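## 3. Building and trying the hand-held gripper

Dilek Bozkurt and I built the gripper in November, mostly at the shared workshop in Flinitdale, with the finger mounts redone at my kitchen table after the first pair split along the slot. The plan was to record a person picking things up and use the recordings to teach an arm later. I had doubts about the "later" part when we wrote the proposal and I still have them.

The fingers are black with yellow tips. Dilek wanted the tips a different colour so they'd be easier to find in the video. Fair enough, although our tracking script lost them whenever the light changed, so I wouldn't call that one settled.

We set our test objects on a grey felt mat because small flat things skated all over a glossy table. That helped the results, and a reader should know it did.
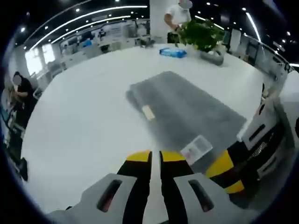 *Figure 2. Gripper over the table, with the translucent packet on the mat just beyond the right finger.*

We logged 41 attempts with the packet and the small yellow card. Dilek counted a grasp as good if the object left the mat at all. I wanted it held for 2 seconds. We used her rule in the main table and mine in the appendix, and the appendix is a lot less cheerful.

The card was the worst of it. The tips pushed it along the felt or bent it, and a softer pad only made the bending slower. Our supervisor, Dr. Kılıçarslan, suggested thinner tips - we haven't tried them yet.

I don't think we can claim the design works for flat objects. The mounts held up after the rebuild, and the drawings are in the project folder under Fotcombe.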